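Cendley Help Desk
Ticket: Grey metal tray – dust coming back and brown spots on the back panel
Opened by: Natalia Arriaga
Product: Wovholm open tray, sloped sides, large
Status: Waiting on customer

Natalia Arriaga, 9.20 am

Hello all, and thank you in advance for your patience, as I know I go on a bit. We have had our big Wovholm tray since January and on the whole we are very fond of it. It holds all our odds and ends and it is much easier to see what's what in there than it ever was in the old drawer. My trouble is with the finish, and it comes in two parts.

First, the floor of the tray. It looks dusty no matter what I do. I empty everything out, wipe it down with a damp cloth, put everything back, and by the next morning it has the same pale, chalky look. There are white marks as well, little scuffs and specks, and I can't decide whether they are something lying on top of the paint or scratches going into it. I have tried a fingernail on a few of them. One or two came away and the others stayed exactly where they were.

Second, and this is what really made me write in, the panel at the back. It is a lighter, brushed metal where the other sides are painted grey, and it has dark streaks on it and some spots that look very much like rust to me. I would hate to think I'd caused it with all my wiping!
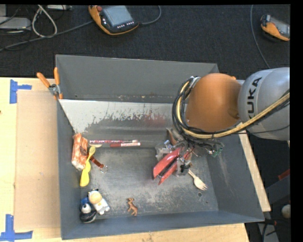 I should say what lives in it, in case any of it matters. There's a red stapler, plastic cutlery (a white fork and a yellow spoon), a marker, a packet in orange and white patterned paper and a few tiny toys. The deer is my favourite and also the one that goes missing. Nothing in there is what I would call heavy, so I was surprised to find scuffs at all, though we do push things about in it a good deal.

So far I have tried:

Damp cloth only. Looks lovely for an hour, then chalky again.
Warm water with a drop of washing-up liquid. Better, but it left smears down towards one corner.
Tratine cream cleaner on a small patch of the back panel, left for 20 minutes. The streak went a shade paler. The brown spots didn't budge.

I stopped there, as I didn't want to make things worse. Is there a proper way of doing this, and should I be worried about the spots? The tray is clamped to a wooden table, so if the answer involves a lot of water I'd need to plan a bit.

Guadalupe Tapia, 10.05 am

Good morning Natalia, and please don't apologise, the detail helps enormously. Could you tell me whether you rinsed after the washing-up liquid, and whether you dried the tray by hand or left it to the air? Also, are the spots on the back panel rough if you run a dry finger over them?

Natalia Arriaga, 11.40 am

Ah. I did not rinse. I wiped once and left the window open, which I thought was rather good of me. The spots feel a tiny bit rough, yes, like very fine sandpaper, but only on the back – the painted sides are smooth all over. I have put everything back in for now, packet against the left wall as usual.

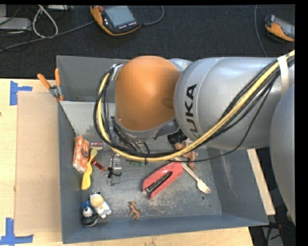
Dorian Cordier: Leftover soap will do that on a matt finish. It dries to a pale film and then holds on to the dust, so every wipe just moves it about. We had the same thing with a Huerta tray and it took 4 goes with plain water before the cloth came away clean. Change the water each time and dry with an old tea towel straight after. Don't use the cream cleaner on the painted parts, it will leave you with shiny patches.

Natalia Arriaga, 12.15 pm

Thank you Dorian, that makes me feel much less silly. I have plenty of old tea towels. And the brown spots?

Guadalupe Tapia, 1.30 pm

For the bare panel, please try a paste of bicarbonate of soda and a little water on a soft cloth, working along the brushed lines and never across them. Leave it on for around 13 minutes, wipe off with clean water and dry it well. If the spots go, a thin wipe of light machine oil will slow them coming back, though do keep it well away from the cutlery. If they stay rough, let me know and I'll ask Wovholm about a replacement panel.

As for the white marks, any that are still there after the plain water are most likely scratches in the paint, I'm afraid. They won't do any harm unless you can see metal through them. I'll keep the ticket open until you have had a chance to try all this.

Natalia Arriaga, 1.50 pm

Lovely, I will do the floor first and the panel once that's dry. The toys can have a wash while I'm at it. I'll write again when it's done – and I promise to rinse.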